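Why I'm Back to Sewing My Own Summer Skirts

Last updated March 11, 2020

14 shares | 6 comments

So I finished the gathered skirt last night and I am wearing it right now over leggings, in a cold kitchen, and I could not be happier! I started sewing again in January after a long gap, and I'd forgotten how good it feels to put on a thing you made and find that the pockets are exactly where your hands go.

The pattern is the Plumar, which is barely a pattern at all. You cut two big rectangles, a waistband and four pocket pieces. I made the longer version, 90 cm from waist to hem, and I'd go longer next time because I like a skirt that swishes against my ankles. The elastic goes only in the back, so the front lies flat and looks a bit more grown-up than the ones I wore as a kid.

My one real struggle was the gathering. I used to run a single line of long stitches and pull, and it snapped every time, usually when I was nearly done. Dzintra Kļaviņa, who taught the evening class I took years ago, had us sew three lines and pull the bobbin threads together, and I grumbled about it then. I take it all back! The gathers come out so even that I barely touched them with pins.
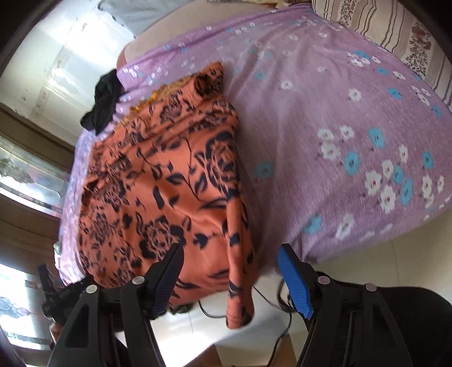
Then there's pressing, which I used to skip. I'd sew five seams in a row and iron at the end, and everything I made looked faintly chewed. Now I press each seam flat first, then open, then leave it alone until it cools — that last bit makes more difference than I would have believed. I have an old Gatari iron that weighs as much as a small dog and I love it.

For thread I used plain cotton, size 100 needle because that was what I had (too thick, I know, I know). It worked fine on the waistband and left tiny holes along the hem. I'll get finer ones when I next go by Vasiliauskas, if I can get out of there without three yards of something.

Next up is a shirt with a real collar. I've never made a collar stand that matched on both sides, so wish me luck. I want it done by July, when we go to the lake, and I plan to be unbearable about it the whole week. If you have a collar trick, please leave it in the comments, I'll try anything!

Share this post | Back to top

Contact | © 2020 Plimard Sewing Notes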